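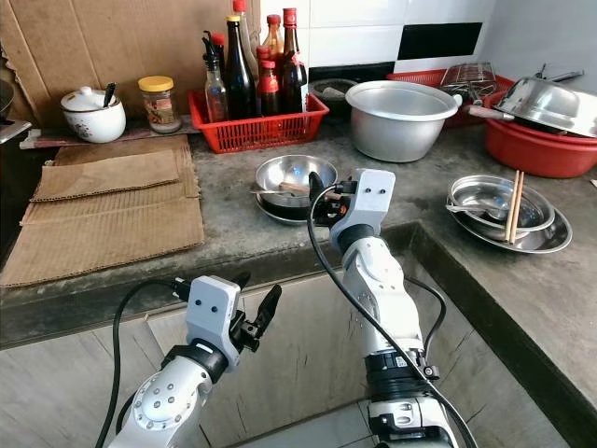
One reader in Gronness wrote in to say that the Trirkel had cost less than a single month's overage on the sprinkler line, and that the city should have handed them out before it voted on tiered rates. The first part of that can be checked against a bill. The second is a policy question, and this review covers only the device.

The Trirkel is a clip-on water meter reader for residential service lines. It straps to the register of an existing meter, reads the rotation of the internal magnet, and sends a flow figure to a display inside the house. It is not a replacement meter and the utility does not bill from it. Its purpose is to let a household see which rate tier it is in before the statement arrives.

That matters more than it used to. Under the schedule Gronness adopted in January, the base charge covers a fixed allotment and everything past it is billed by tier. The city's online portal posts usage once per billing cycle, too late to change anything.

Installation

The kit contains the sensor, a strap, a display, a short cable and a printed sheet. The strap fits the round register used on most of the meters in Gronness. It did not fit the older square-lid type still found in the Baptista subdivision, and the maker sells an adapter separately. Check the register before ordering.

The lid of the meter box has to come off. Some cities treat the box as utility property and ask residents to call first. The printed sheet says nothing on this point. Gronness allows a non-invasive sensor as long as the seal is left alone, and the form is on the public works page under "Customer devices."

Pairing took 2 attempts. On the first, the display found the sensor and then dropped it when the iron lid went back on. Moving the antenna lead to the side of the box nearest the house fixed this. The sheet shows the lead on the opposite side.

Accuracy

The test ran for one full billing cycle. The Trirkel recorded 2161 gallons. The city's reading for the same cycle was slightly higher, and the gap was small enough that it would not have moved the account into another tier. Most of it seems to come from very low flow. With a single faucet open to a thin stream, the display showed zero for long stretches and then jumped. A slow toilet leak would probably be undercounted in the same way, a real weakness in a product that advertises leak alerts on the box.

At normal flow it did well. A 300-gallon fill of a stock tank, measured against the tank markings, agreed with the display as closely as the markings could be read.

Tier settings

The rate table is entered by hand. The display accepts a base charge, an allotment and up to four tiers. Gronness has three, so this is enough. It cannot handle a seasonal schedule. When summer rates take effect, the table has to be typed in again, using two buttons and no way to save the old one. It also has no field for the sewer charge, so the projected bill is the water portion only. Anyone comparing it with the printed statement should subtract sewer and the infrastructure fee first.

The projection itself is a straight line from usage to date. It reads high after a day of irrigation and settles after that. Treat the number as useful from the middle of the cycle onward.

Range and battery

The signal held at 229 feet with one exterior wall in the path. A second wall cut it off. The sensor runs on a lithium cell that can be changed without removing the strap. The battery indicator has three bars and showed all three throughout the test, so nothing can be said here on service life.

Compared with the Gruston

The Gruston reader does the same job over a home network and keeps a history on a phone. It handles seasonal rates properly. It also needs an account, and it stopped reporting twice during a network outage without recording the missed flow. The Trirkel keeps counting when the display is off and catches up when it returns.

For a round-register meter within range of the house, the Trirkel is the better choice of the two. For a square-lid meter, or in a city with summer rates, the Gruston is easier to live with. Neither will settle a billing dispute, because the city accepts only its own register reading. Requests for a re-read go to the billing counter, which closes at 4:30 p.m.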